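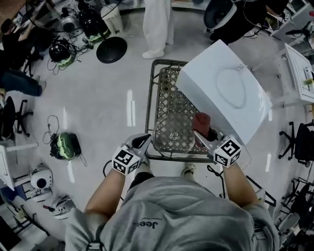
Thread: Dunstan flu cohort, who has had the second visit?

**marrow_lane**
Hello everyone. I joined the Dunstan respiratory study in April and my second blood sample is coming up. The letter says they will take 8 small tubes, and at the first visit it was only 3. Does anybody know why there are more? I am not afraid of needles, but I like to know before I go. English is my third language and the information sheet is quite heavy for me.

**tidepool**
More tubes because they split the sample. Some goes for antibodies and some for the cells, and the cells must be processed the same day. They told me this at the desk when I asked. It's still less than a blood donation by a long way. Drink water before you go and eat something.

**marrow_lane**
Thank you, tidepool. The sheet says "PBMC" and gives no explanation at all, so I suppose that is the cells.

**tidepool**
Yes, those are the white cells.

**oldferry**
I will be the grumpy one. I have done two seasons with this cohort and I never received my own results. They collect the swabs, they collect the blood, we fill in the symptom diary each week, and then nothing. A newsletter with a graph is not a result. In my opinion, if you give your arm you should get your titre.

**kilnhouse**
I disagree a little, oldferry. I work in a lab (not this one) and a research titre is not the same as a clinical test. If they send you a number, half of the participants will decide they are protected and skip the vaccine. The number by itself cannot tell you that. Antibody level against one strain is one part of the picture, and next winter's strain may be different.

**oldferry**
I'm an adult and I can be told a number together with a warning. My doctor does it with cholesterol.

**kilnhouse**
Cholesterol tests are checked and approved for that use. The research assay usually isn't. But I agree they could explain this better in the consent form, it was one line on the last page in my copy.

**marrow_lane**
May I ask a second thing? The self-swab kit. In the first kit the tube was from Kandent with a screw cap, and now I have received one from Hurent with a push cap. The instructions in the box are still for the screw cap. Do I push until it clicks?

**tidepool**
Push until it clicks, then try gently to lift it with your thumb. Mine leaked in the bag the first time, and they asked me to do the swab again. Also write the date on the label before you swab. The label does not take ink well once it is damp.

**brackenfold**
Adding to this: don't put it in the freezer. I did, because I thought colder is better, and the study nurse told me to keep it in the fridge and call Kurier for the pickup on the same day. Please follow your own sheet if it says something else, as there seem to be several versions.

**oldferry**
Kurier came to me at 7 in the evening. The sheet promised before noon.

**brackenfold**
They were on time in my area. Maybe it depends on the suburb.

**kilnhouse**
To be fair to oldferry, I looked at the study page and there are 256 households this season. For a group of that size, individual letters at the end would be possible, even if they only say "your antibodies went up" or "no clear change". I still would not give the raw number.

**oldferry**
That I would accept.

**marrow_lane**
I will ask at my visit if such a letter is planned and write the answer here.

Comments (2)

**saltbush_9**: Had my second visit. It was quick, and the bruise was gone in a few days. The parking took longer than the blood.

**penny_weir**: Does anyone know if children in the household can use the smaller swab? My son's kit had the adult size.

Related threads

Symptom diary: do you record a runny nose from hay fever?
Flu vaccine before or after the first blood sample?
Lost my participant number, who do I call?
Dunstan newsletter, how to read the graph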